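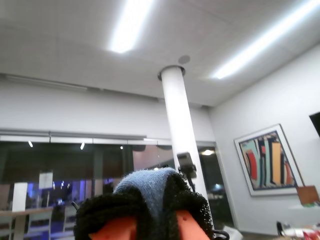
White column, ceiling panels, dark windows.

Column in the middle of the room - box it in or leave it?

buro_second_floor
Taking over this room at Grastura. Golberg quoted me 600 to box in the round column and 900 if they swap the two long ceiling lights as well. Their pitch is that boxing it "hides the collar at the top." Do I need that hidden?

quiambao9
No. You'd pay 600 for a fatter column. A round one is easier to walk past than a square one.

Rhea Javier
Disagree. A box gives you flat sides to hang things on. But 300 extra for two lights sounds too cheap to me. Ask what they're putting up there.

buro_second_floor
They said "equivalent panels," whatever that means.

quiambao9
Means nothing until there's a part number on paper. I'd keep the lights and spend the money on blinds. That much dark glass will bug you by May.

buro_second_floor
Fair. Other question is the table. Seller calls it solid oak. I have my doubts, the stripes look too regular.

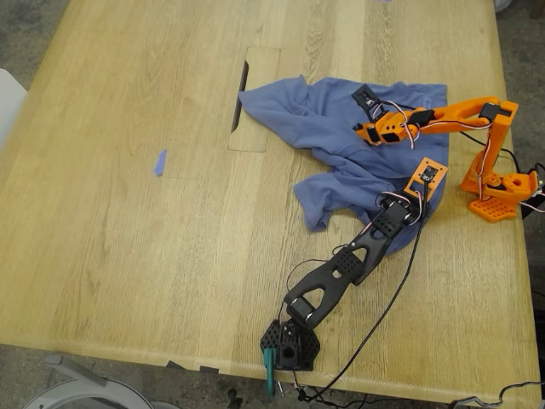

Re: Is the table solid oak?

Rhea Javier
Can't tell from the top, and neither can the guy selling it. Look at the end grain. If the lines don't carry over the edge, it's veneer.

quiambao9
Who cares? I'd worry about the inset panel with the slot. Fine for cables, lousy for folding shirts. Crumbs go straight in.

Rhea Javier
I've had one with a slot like that for 4 years. Vacuum it. Not a dealbreaker.

buro_second_floor
Will check the edge before I pay anyone.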